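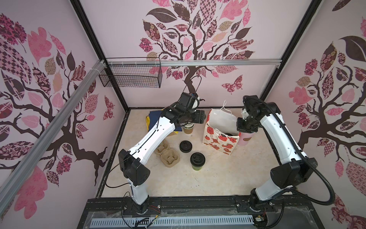

Slide 1: Pink walls, patterned leaves, two butterflies

Good morning, everybody, and thank you for coming out so early. I'm going to talk about wallpaper, and about how a small shop decides what to put on the wall behind its customers. (Wait for the people at the back to sit down.)

I spent 15 years hanging paper before I ever designed any, and I still think like a hanger. A big tree is a lovely thing until you meet a corner! So my first bit of advice is to measure the wall, then the repeat, and then measure the wall again, preferably on a different day.

Tell the Trirnero story here. The bakery wanted a forest, and the room was so narrow that you could only ever see half a trunk. We went down to a smaller print, spent $2,079 all in, and they've kept it up ever since.

Slide 2: To-go cups with black lids

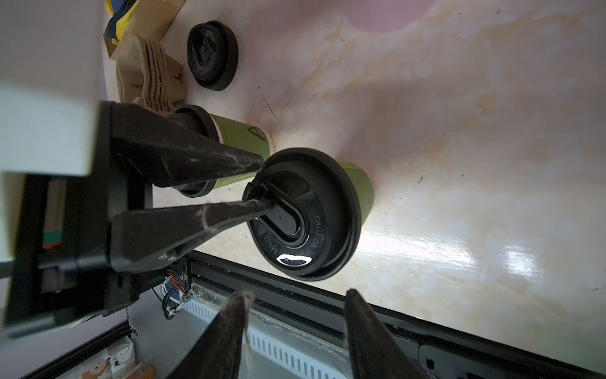
Slide 3: Color and how long people stay

Kushnir, the tea room in Tresov, went from gray to a dusty pink last May. I asked for a sample board first, taped up for a whole week, and I'd ask any of you to do the same, since pink at breakfast and pink under evening bulbs are two very different animals. We looked at 40 samples before we settled. Pass the Brevora sample book around now, and please remember to get it back this time.

Slide 4: Questions

Leave ten minutes. If it's quiet, ask who has papered a ceiling.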